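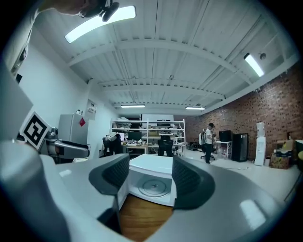

3.2 Microwave ovens: turntable, cavity and door

Housekeeping Practice, Unit 3 handout. Revised 08/04/2021.

A countertop microwave with a round glass turntable has a small hub at the center of the cavity floor. The hub turns the plate. If the plate is not seated on it, the plate drags or stops, and food heats unevenly.

Order of work

1. Unplug the oven. Open the door fully and leave it open until step 6.
2. Lift the plate straight up with both hands. Let a hot plate cool before it touches water.
3. Wash the plate in warm water with dish soap. No scouring powder.
4. Wipe the cavity from the ceiling down, then the floor around the hub. Do not pour liquid into the cavity.
5. Wipe the door seal and the inside of the door. Crumbs on the seal keep the door from closing flat – check the lower corners.
6. Dry everything, seat the plate, turn it once by hand, close the door.

Dried splashes: put 200 ml of water in a wide cup, heat until it steams, wait with the door closed, then start again at step 1. Use a cup marked microwave safe.

Placement

Keep the surface under the oven clear and dry. Wood surfaces should be wiped with a wrung cloth only. Leave up to 100 mm free above the case if the manual gives no figure.

Terms to know: cavity, hub, roller ring, door seal, vent.

Reading for next session: pages 37 to 39, refrigerator shelves and gaskets. The worksheet for Unit 3 is due in October – bring it on paper.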